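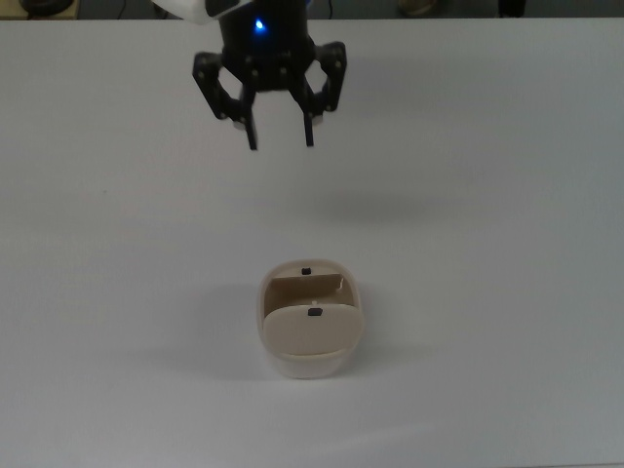
Gripper over the white table, blue indicator lit

Campaign Print and Field Materials, Week 3 notes
Instructor: Rosalie Wallner
Notes posted 9/16/18

Hello again everyone, and thanks for sticking with me last class while I wandered off into the history of the lawn sign (I do that, you'll get used to it). These notes cover the palm card, the little piece a canvasser hands over at the door or outside the grocery store, and they also pick up a few things about paper and print runs that we ran out of time for. If you missed class, read the whole thing. If you were there, skip down to the bit on folding, which I rushed.

What a palm card is for

A palm card has to be read while somebody is standing up, usually with a dog or a toddler or a bag in the other hand. That gives you a few seconds, and then it goes into a pocket or onto the hall table, where with a bit of luck it gets looked at again. So when you plan the card, plan for both readings. The front does the first one: candidate's name, the office, the riding or ward, one line people can repeat. The back does the second: a short biography, two or three local issues, how to vote, how to get in touch.

Our running case is still the Banholm council race, with Anju Ahuja as the candidate. Her first draft had 997 words on it. I love Anju's writing, and I'd happily read all 997 of them on a website with a cup of tea, but on a card that size the type came out so small that Xuelian Bai needed her reading glasses and then my reading glasses. The version that went to the printer kept the transit paragraph, the library hours and the line about the Halness Road crossing, and the rest went to the candidate's website.

Names and colours

Put the name in the biggest type you have. First-time candidates are often shy about this, and they'll want the slogan on top. Voters will be looking for a name on the ballot, so let them practise on your card. As for colour, choose two and leave it there. If your signs are already printed, match them, and take a physical sign to the shop when you do, because the green on your laptop and the green on coated stock are cousins at best.

Check the authorization line as well, the small print saying who approved and paid for the piece. The wording differs from one jurisdiction to the next, so please look up the current rules for your own race and don't copy it off an old card you found in a drawer.

Paper and quantity

Thérèse Lemieux brought in the sample book from Jitaru, the print shop the Banholm campaign used, and I hope everybody had a chance to feel the difference between the stocks. Heavier card survives a jacket pocket. Uncoated card takes a pen, and that matters a great deal more than students expect! A canvasser who can write "Sorry I missed you, Valentin" on the card before tucking it in the door has just made a personal note out of a mass mailing.

On quantity, start from the doors. Banholm had 3841 on the walk list, and the campaign meant to visit each of them once, with a second pass in only a few polls. People will tell you to order double because the unit price drops. It does drop, and then you have boxes in your basement in January with last year's election date on them. Order for your first pass, add a cushion for events and spoilage, and ask the shop how quickly it can turn around a reprint.

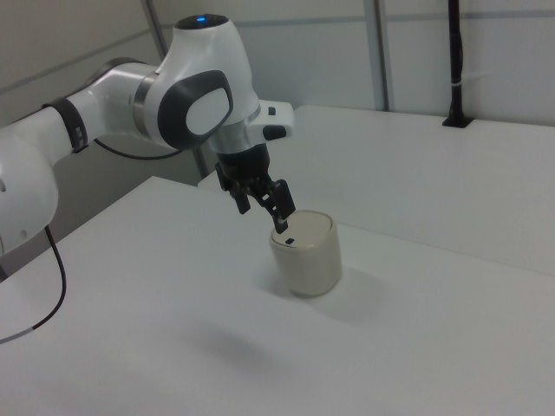
White arm reaching toward a beige cup

Folding, which I rushed

A folded card gives you four panels for not a lot more money, and it's very tempting. My advice is to make a dummy first. Take a sheet of scrap, fold it the way the shop will fold it, number the panels in pencil and hand it to someone who hasn't seen the design. Watch which panel they look at second. It's often the back, so don't save your best material for the inside right. Valentin Tudose tried this with the Plustus school trustee piece and ended up moving the voting information to the back panel, where it should have been from the start.

Also, keep type well clear of the fold. Folding machines drift a little, and a crease through the candidate's chin is a sad thing to see on a whole box of cards.

For next class

Bring a flat palm card, both sides, for the race you chose in week 1. Printed at actual size, please, black and white is fine. Read chapter 11 of the course reader, the one on door scripts, as we'll be pairing your cards with a script and practising on each other in the hallway. Wear comfortable shoes. My office door is open the hour before class if you want me to look at a draft.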